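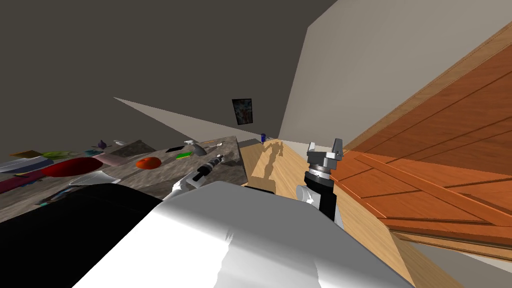
Setting up the two-arm kitchen cell in simulation

These steps cover the Nutham kitchen from a fresh load to a first saved run. They assume the Culari package is installed and the robot model opens without errors.

1. Load the kitchen and leave physics paused. Check that both arms are listed in the joint panel. If only one shows up, the model was loaded twice under the same name. Close it and start over.

2. Set the time step to 1000 steps per second. The default of 200 lets small objects sink into the countertop, and the grippers chatter when they touch stone.

3. Send both arms to the home pose, then open both grippers fully. Write down the finger position each one reports. The two readings should match to the second decimal place.

4. Place the objects. Drop them from just above the counter and let the simulation run for 400 steps before you save. Bottles and bowls often end up on their sides. Leave them that way unless the task needs them upright.

5. Jog the left arm over the counter at low speed, keeping the wrist clear of the plates. Then raise the right arm in front of the cabinet. Watch the elbow on the way up, as the cabinet trim has its own collision shape and sticks out farther than the door.

6. Check the view. Part of the robot's body will fill the bottom. If it hides the objects you need, raise the camera mount and repeat step 5.

7. Save the state and reload it. Any object that jumps on reload was overlapping something. Move it and save again.

Ferhat Bilgin keeps the list of known collision problems. Number 21, the fingers passing through thin trays, is still open.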